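Two bins or one in a shared kitchen?
Forum: Shared houses and small flats » Household and cleaning

helo_caldeira
Posts: 26
Hello to all. I write from a house with seven people in it, four rooms upstairs and three down, and one kitchen. In March our council changed the rules for food waste and now the collection is every Thursday, very early. Before this we had one big bin under the sink and everything went inside. Now we must separate the food from the rest, and the house is divided in two camps.

Camp one wants a small bin for food on the worktop, with a different colour, and another small one for the dry rubbish next to it. Camp two says that small bins on the worktop are ugly, they smell, and they must be emptied all the time, so it is better to keep the big one and add a bucket outside the back door.

I am in camp one, but I try to be fair. My question is to people who really live with many others: which system is still working after some months? 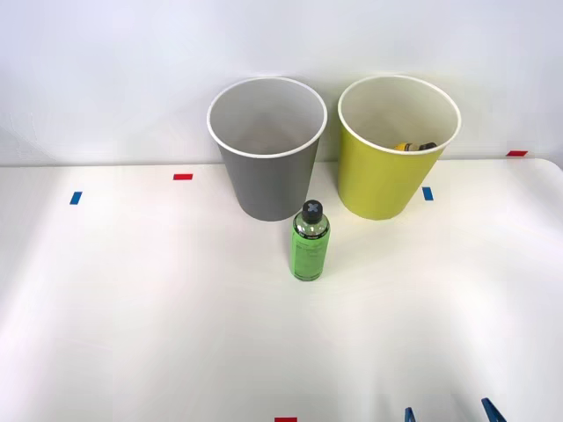
Lozano_A
Posts: 549
We are six and we have done it both ways. The bucket outside the door works in summer and dies in November. When it rains and it is dark, people leave the peelings on a plate beside the sink "for later", and later is the next morning. So I vote for inside.

But I don't agree with the two small bins of the same size. Food is heavy and small, dry rubbish is light and big. If both bins are equal, the dry one is full by lunch. For the dry rubbish you need a proper bin with a lid, on the floor.

helo_caldeira
Thank you, this is useful. We had thought the same size would look tidy, but I see your point about lunch. There is one more problem: the floor space. Our kitchen is long and narrow, and with a bin on the floor the oven door will not open fully.

Marrow_and_Leek
Posts: 318
Sorry but I must disagree with Lozano_A about the lid. We had a lid in our last place and it was the reason for most of our arguments. Wet hands, dirty lid, then somebody leaves it open because it is dirty, then the flies come. Without a lid people see that the bin is full. With a lid they push.

The colour is a good idea, though. Use a colour and never a written label. We had labels in three languages and still there were teabags in the paper.

Lozano_A
Flies come to the open bin also. In fact they come first to the open bin.

I keep my opinion: lid on the dry one, and for the food one you can do without if you empty it every evening. Every evening, I say, also on Sunday.

Marrow_and_Leek
Every evening in a house of seven people? I wish you luck. Who does it?

helo_caldeira
This was going to be my next question! At present we have a paper on the fridge with the names. It worked for two weeks. Then one person went home to visit the family, two people exchanged their days, and after this the paper was only decoration.

pennyroyal_k
Posts: 26
We stopped with the list and made a simple rule: the person who cooks last takes the food bin down. It is not perfectly fair, because one of us always eats at ten at night, but he agreed to it and in exchange he does not clean the bathroom. The bin goes out and the kitchen does not smell.

About liners: do you use the paper ones or the compostable ones? Our council accepts both, but some do not, so read the leaflet first. The paper ones become soft at the bottom after one day if you put in coffee grounds. I put a folded sheet of newspaper under and it holds well.

helo_caldeira
We bought the Civwood paper liners because the shop on the corner has them. You are right about the bottom. On Tuesday I carried one down the stairs and it opened on the second step. I will try the newspaper.

I like very much the rule about the last cook. In our house it would be me or the student downstairs, and he is a peaceful person.

Orik
Posts: 7
New here, but I lived in shared houses for a long time and I want to say something for camp two. A bin on the worktop takes the place where people prepare food. In a kitchen for seven you fight for every bit of surface. We fixed a small caddy on the inside of the cupboard door, below the sink. You open the door, you scrape the plate, you close the door. Visitors don't see it, and the worktop stays free.

Lozano_A
This is the best answer until now, and I am a little jealous. But check the hinges. A full caddy is heavy, and in rented kitchens the doors are often of the cheapest kind. I had one door hanging by a single screw, and the landlord took the repair from the deposit.

Orik
Fair comment. Ours was a solid old cupboard. For a weak door you could stand the caddy on the shelf just behind it, you lose only one second.

Marrow_and_Leek
In the dark behind a door it will be forgotten for a week. I know my housemates.

pennyroyal_k
Then change the housemates :)

More seriously, you can freeze the smelly things. Fish skin, chicken bones and so on go in a bag in the freezer until Wednesday night. We keep an old ice cream box for this, on the bottom drawer. Write on it clearly what is inside, this time a label is really needed – one visitor was looking for dessert.

helo_caldeira
I laughed very much about the dessert. Our freezer is full with the bread of one person, but I will negotiate.

We talked yesterday at dinner and I showed this thread to the others. What we decided for now: a food bin near the sink without a lid, emptied by the last cook, and the big old bin stays under the sink for dry rubbish. So both camps lost something. The caddy on the door we cannot do because our cupboard has a sliding front. I measured it three times and I am still sad about it.

The cleaning of the bin itself we did not solve. I say hot water and washing-up liquid every Thursday after the collection. Another person says vinegar. Is vinegar enough?

Lozano_A
Vinegar for the smell, washing-up liquid for the grease. First one and then the other, and let it dry upside down. If you put the liner in while the bin is still wet, the paper will break before evening.

Marrow_and_Leek
For once I agree with him. Also a spoon of bicarbonate at the bottom, under the newspaper.

Orik
I never used bicarbonate and nothing happened to me. But do write again in a month and tell us about the last cook rule, I would like to know if the student is still peaceful.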